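Chapter 4
Small Parts That Do the Work

Pick up any bag you own and think for a moment about what first made you like it. The colour, most likely, or the size, or perhaps it was simply on offer at the time! Very few of us choose a bag for its fastenings, and yet these are the parts we touch every single day, often without looking, and they are usually the first to let us down.

In Chapter 3 we spent a good while on cloth: how it is woven, how it stretches, and why the cutters at the Gultley workshop lay out their patterns the way they do. Now we turn to everything that gets sewn on to the cloth afterwards, by which I mean zips, pulls, piping, loops and trim. It sounds a modest subject, I know, but please stay with me, for there is a great deal of good thinking packed into these little things.

Take the pull tab. A bare metal slider is fiddly in cold weather and worse in gloves, so many makers hang something larger from it, such as a cord, a strip of leather or a piece of rubber, and give it a rounded end that is kind to the fingers. 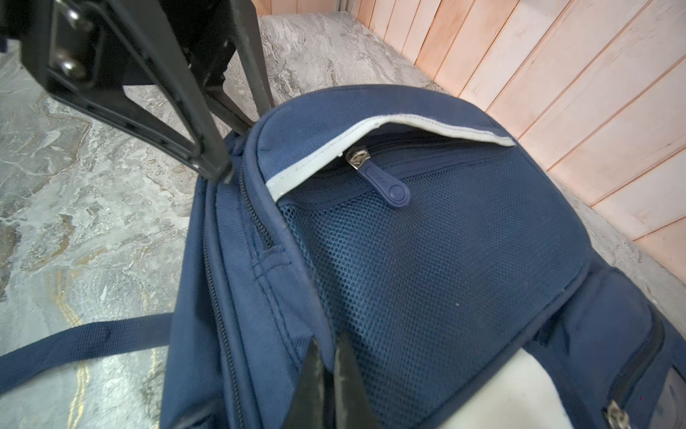

What you will need for this chapter

Please have an old bag to hand, one you don't mind unpicking, along with a seam ripper, a ruler and a soft pencil. The Rolach sample card from the back of the book will be useful too, particularly for the exercise on zip widths.

4.1 How a zip closes

We begin with the teeth. Lay your bag flat, open its longest zip halfway, and look closely at the place where the two rows meet inside the slider. Draw what you find there, as large as your page allows, before you read on.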